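Subject: Re: [skilach-hall] Winter potluck sign-up and the ingredient card business
Date: 9 May 2022

Hi all,

Finally getting to this one, sorry. I had the whole thread starred and then the week got away from me. Replying under the bits that need it, and then I've got a proper ramble about the cards at the bottom, so go and put the kettle on.

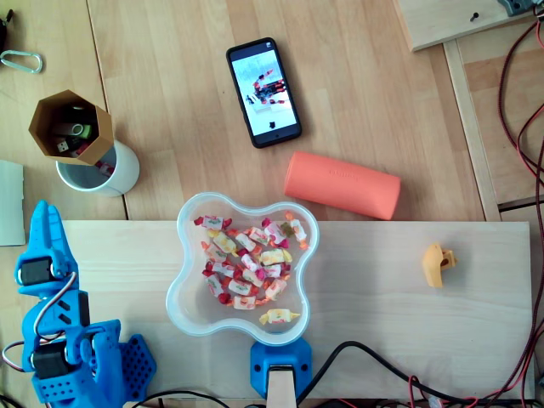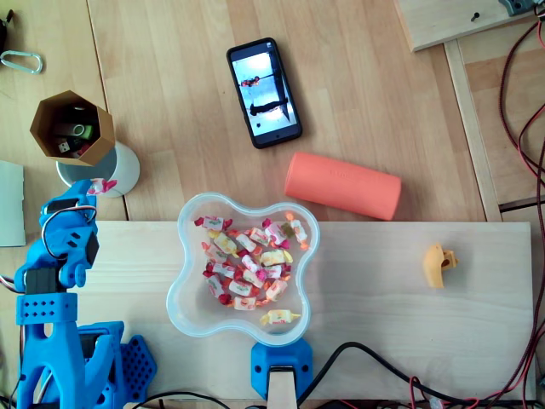
So, the cards. I'm the one who pushed for them last time and I know they drove a few of you up the wall, but I still reckon every dish that goes on the long table ought to have one, bought stuff included. Bought stuff especially! With a homemade curry you can at least find the cook and ask. Wrapped lollies are the classic case: once they've been tipped into a bowl like that clear wavy one, each one is in its own little twist of patterned wrapper and the bag with the fine print is off in a bin somewhere. My youngest can't have milk or cashews, and at a kids' party in October I spent most of the afternoon with my hand over a bowl saying "not yet, mate, let me find the packet". Never did find the packet. We went home with a banana.

Anyway, to the earlier message:

> I think we need to be careful about making this too much like
> hard work. People come to the potluck because it's easy. If I have
> to write out every spice in my dhal I'll probably just bring
> bread rolls.

Fair enough, and please don't bring bread rolls, the dhal is half the reason I come. But it doesn't have to be every spice. What I'd like to see on the card is the name of the dish, then a line for the main nasties (milk, egg, wheat, nuts, peanut, sesame, soy, fish, shellfish), circle whatever's in it, and a spot for anything else you want to say. You can do it in the car park on your knee. I've done it in the car park on my knee, with an eyeliner pencil, and it was perfectly legible until somebody put a trivet on it.

If something came out of a jar or a packet, either copy the allergen bit off the label or just tear the label off and stick it to the card. I've started taking a photo of the back of the packet before I chuck it, which has saved me twice now with curry paste. Fish sauce gets into everything.

> Also who is going to print them? Last time we ran out before the
> desserts came in and people were writing on serviettes.

I'll print them. I worked out how many we'd need and then stopped being clever and said 50, on the stiff stuff, folded so they stand up by themselves. The flat ones we had last time kept sliding under plates and soaking up whatever was leaking. If you want a handful early so you can fill yours in at home, sing out and I'll leave a bundle in the pigeonhole by the side door.

> Could we just have an allergy table and a normal table? That
> seems simpler to me.

I went back and forth on this one. We tried it at the Amedgate hall when I was on the roster there, and what happened was that the allergy table had two salads and a plate of rice crackers on it, and all the kids who were meant to be eating from it stood around staring at the sausage rolls. It also doesn't quite work because one person's safe is another person's trip to hospital. The hummus was fine for the coeliacs and no good at all for the sesame kid. I'd sooner have one table with everything marked, and keep the spoons apart.

Which brings me to spoons. PLEASE can every dish have its own, and can it stay with its dish. I'd put this ahead of the cards if I had to choose. There's always a moment, usually when the second lot of hot food comes out, where the spoon from the satay ends up in the potato salad and then the card on the potato salad is telling a fib. I'm bringing a bag of op shop serving spoons, all ugly, take one if yours has gone walkabout. And I'd love it if somebody could put coloured tape on the handles (I have the tape, I don't have the patience).

> What about the oven? It was full of foil trays and nobody knew
> whose was whose or what temperature.

Yes! Masking tape on the lid with what it is and when it has to come out. The Gokora oven in the kitchen runs hot on the left, so if you've got pastry put it on the right or turn it halfway. And gluten-free things go on the top shelf, so nothing drips or crumbles down onto them. That was somebody's suggestion on here a while back and I've stolen it for my own kitchen too.

> Are we still doing the raffle hamper? Stankevičius said they'd
> give us something from the deli again.

They have, I popped in and they're doing a box with cheese, pickles and that dark rye. Lovely of them. I'd like to put an ingredients sheet in with that as well, and I'll ask when I pick it up. Last time's raffle and door money came to 1,108 dollars, of which 734 went on the new urn and the wiring it needed, and the rest is sitting there waiting for us to argue about it. My vote's for a second fridge, an old one, nothing flash.

Couple of other things while I'm typing.

Sweets for the kids: I'm happy for there to be a lolly bowl, I'm not a monster. Could whoever brings it please keep the bag, with the label on, and tape it to the wall behind? Or cut out the ingredients panel and put that on the card. And could it not go out until after the mains, and up the end near the tea things where the grown-ups are. If it's mixed brands, one card per brand. I know that sounds fussy for a handful of lollies, but the parents who need it will really, really need it.

Leftovers: if you're taking home someone else's dish, take the card with it. I had a container of something orange in my fridge for a good while and it could have been pumpkin or it could have been lentils with peanut butter, and in the end I gave up and it went in the compost.

Sign-up: I can see plenty of desserts on the sheet and hardly any vegetables. If you're down for a slice and could be talked into a tray of roast veg, you'd be doing us a favour. Roast veg also needs practically nothing on its card, if that's any sort of bribe.

I'm doing the big noodle salad again, no egg in the noodles this time, tamari in place of the soy, and the peanuts in a separate bowl with a lid and its own spoon, well down the other end. Shout if there's an allergy in your house that I've left off the list above and I'll add it before I print.

Cheers from a very chilly kitchen,
(the one with the eyeliner pencil)

--
skilach-hall mailing list
To leave the list, send a blank message with "unsubscribe" in the subject line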